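**Jastudbridge publishes full account of tabletop robot hand fault, releases free fix**

MOLLTHORPE, April - Jastudbridge, the home robotics lab based in Mollthorpe, today published everything it knows about a fault that made one of its two-armed kitchen robots hold on to objects after being told to let go. The report, the raw logs and a repaired version of the control software, Rind, are free to download. We are really pleased to be putting all three out on the same morning.

The fault showed up during a long run of tidying and table-setting tasks. The robot was working with the usual household mix of mugs, plates, a toaster oven and a few desk items. At 40 minutes into the run, the arm with the fingered hand was told to put down a marker pen and pull back. It pulled back. The hand stayed shut, and the software reported that the pen had been released.

With the software sure that the hand was free, the arm set off toward its next target, a mug on a mug tree, with the pen still in its grip. The operator pressed the stop button and both arms halted. No one was hurt and nothing was broken, but we treat any case where a robot is wrong about what it is holding as a safety matter, and we stopped all runs with this hand the same day.

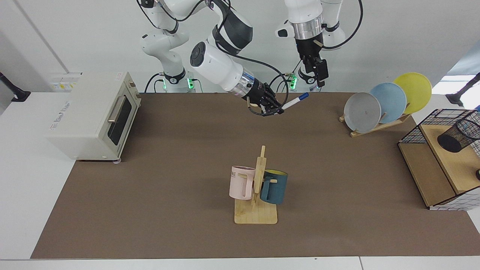 Finding the cause took 26 days, and a good part of that went into looking in the wrong place. Our first guess was a worn finger joint. We swapped the hand, ran the same tasks and got the same fault! The second guess was a cable pinched at the wrist. The cable checked out fine.

The real trouble was in how Rind handled two messages that arrived close together. When the parallel gripper on the other arm reported "open" within 23 milliseconds of a release command going to the hand, Rind could file that report under the wrong arm. The hand's own reading, which correctly said "closed," was then thrown out as old data. Once we knew what to look for, we went back through earlier logs and found the same mix-up in 9 other runs. In each of those the hand had opened anyway, so the error left no trace that an operator would spot.

We want to be clear that this was our mistake. The message handling was written when the robot had a single arm, and our tests for the second arm never covered both end tools reporting at once. Our partner Vandia, which supplies the safety controller, had no part in the fault, and its stop circuit did its job.

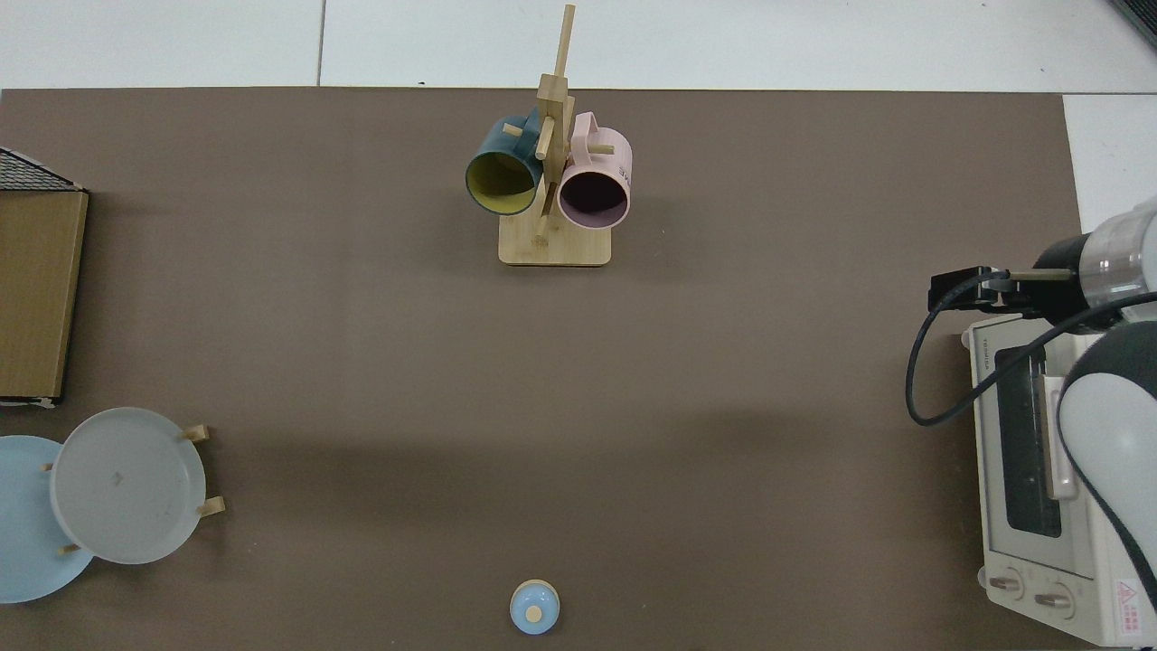 **Can a robot that has not been updated still be used?**

Any robot with two different end tools should stay switched off until the new version of Rind is installed. Single-arm setups never run the affected code and can carry on as normal, though we would still like owners to update when they get a chance.

**What changes in the new version**

- Each status message now carries the name of the arm that sent it, and Rind refuses any message without one.
- An arm may not travel after a release command until its own hand or gripper confirms that it is open. If no confirmation comes, the arm stays where it is and sounds an alert.
- Older readings that disagree with newer ones are kept and shown to the operator.

The second change makes the robot a little slower between tasks. You do notice it, mostly when it is putting away several small things in a row - we think that is a fair trade, and we have ideas for winning some of the time back later in the year.

Vandia has repeated our tests on its own bench and is adding the two-message case to the checks it runs for all of its customers. That was its own suggestion, and we were delighted by it. Faults like this one are easy to build into any two-armed system, and we would love to see other labs try our test on their machines and tell us what they find.

**How to get the update**

Owners can install the new version from the Rind settings menu. The robot has to be parked, with both arms empty, before the update will start. Teams that have written their own message code should read the second chapter of the report first, as some older add-ons will need the arm name put in by hand. The Jastudbridge support desk is open until 6 p.m. and will walk anyone through it.

**About Jastudbridge**

Jastudbridge builds and tests two-armed robots for everyday jobs in kitchens and home offices. It develops the Rind control software at its workshop in Mollthorpe.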